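Khoo passe en version 3, et vos scripts de build aussi (bon courage)

Les habitués de cette lettre savent que je n'ouvre jamais une note de version avant mon deuxième café. Celle de Khoo 3 en a demandé quatre. L'outil de compilation que la moitié d'entre nous utilise par conviction et l'autre moitié parce qu'il était déjà installé à leur arrivée change de format de configuration, de moteur de cache et, pour faire bonne mesure, de politique de support.

Commençons par le format. Les anciens fichiers à sections sont remplacés par un manifeste unique, typé, que Khoo relit de haut en bas et refuse en bloc à la première faute. La version 2 avalait une clé mal orthographiée sans un mot et vous laissait découvrir le problème en production. La 3 vous insulte tout de suite, numéro de ligne à l'appui. J'ai fait l'essai sur un de nos dépôts internes : 32 avertissements, dont un pour une option retirée depuis trois ans et que personne n'avait eu le cœur d'effacer. 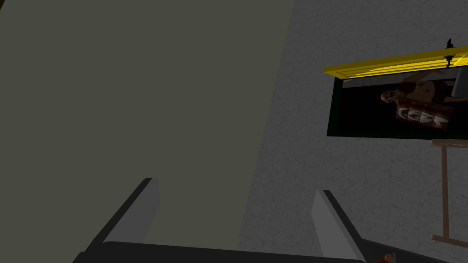 Le cache, lui, a été réécrit. Il calcule désormais une empreinte par cible au lieu d'une empreinte par répertoire, ce qui évite de recompiler tout un module pour une virgule dans un commentaire. Les dépendances y sont stockées à plat, sans aucune couche intermédiaire, et le résultat est aussi lisse que la grande surface gris olive qui occupe la gauche de l'illustration : rien ne dépasse, rien n'accroche, on ne sait pas trop où poser la main quand il faut déboguer. La commande d'inspection promise au printemps n'est pas dans cette livraison. Elle est « prévue », mot que je range désormais avec « trivial » et « rétrocompatible ».

Sur notre serveur d'intégration, la compilation complète est passée à environ 14 minutes. La compilation incrémentale, que tout le monde regarde vraiment, tombe à 16 secondes sur une modification isolée. C'est bien. C'est même assez bien pour que l'équipe cherche une nouvelle excuse pour aller à la machine à café, et je leur fais confiance. 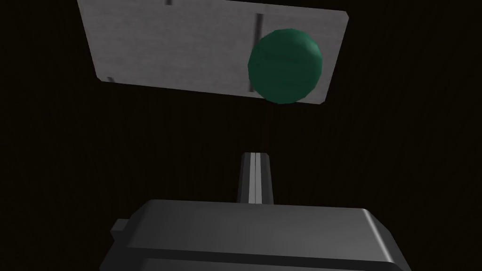 Le panneau gris clair et ses fentes sombres, vus par en dessous.

Côté greffons, il y aura des larmes. L'interface d'extension a changé de signature et tout ce qui n'a pas été recompilé sera ignoré au démarrage, avec un message poli. Le connecteur Drollham est déjà porté. Celui d'Elstead l'est presque, ce qui veut dire qu'il fonctionne tant que vos chemins ne contiennent pas d'espace ni d'accent – une contrainte que nos collègues francophones apprécieront. Shivam Dubey, qui maintient Nonwood sur son temps libre, annonce une version compatible en mai et demande qu'on cesse de rouvrir le même ticket. Relayons le message : cessez de rouvrir le même ticket. 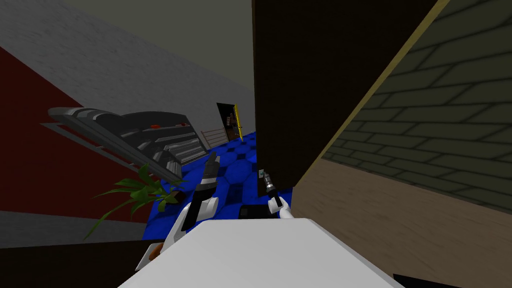 Peut-on garder la version 2 et la version 3 sur le même poste ?
Les deux cohabitent si vous les installez dans des préfixes distincts et que chaque projet déclare la version attendue à la première ligne de son manifeste. Le cache, en revanche, ne se partage pas : prévoyez un dossier pour chacune, et un peu de place sur le disque.

Pour la migration proprement dite, un convertisseur est fourni. Il traite correctement les cas simples, les profils et les variables d'environnement. Il abandonne devant les conditions imbriquées, qu'il recopie telles quelles dans un commentaire précédé d'un « à revoir » d'une sobriété admirable. Lancez-le d'abord sur une branche, relisez le manifeste produit, puis supprimez l'ancien fichier. Si les deux traînent à la racine, Khoo prend le nouveau et ne dit rien de l'autre, et vous passerez une matinée à modifier celui qui ne sert plus.
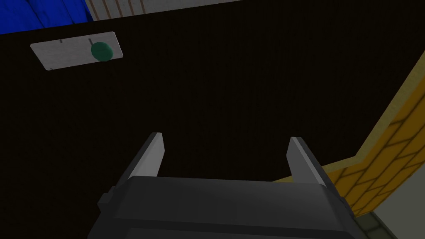
Il faudra aussi penser aux images de conteneurs. Celles qui portent l'étiquette « latest » basculeront sans préavis, comme il se doit pour une étiquette que l'on nous déconseille d'utiliser et que nous utilisons tous. Figez la version dans vos pipelines avant de mettre quoi que ce soit à jour. Quant au support de la branche 2, il se limite dorénavant aux correctifs de sécurité, sans date de fin annoncée. Chez nous, deux projets y resteront jusqu'à la sortie de Nonwood compatible, et le troisième tant que son auteur sera en congé.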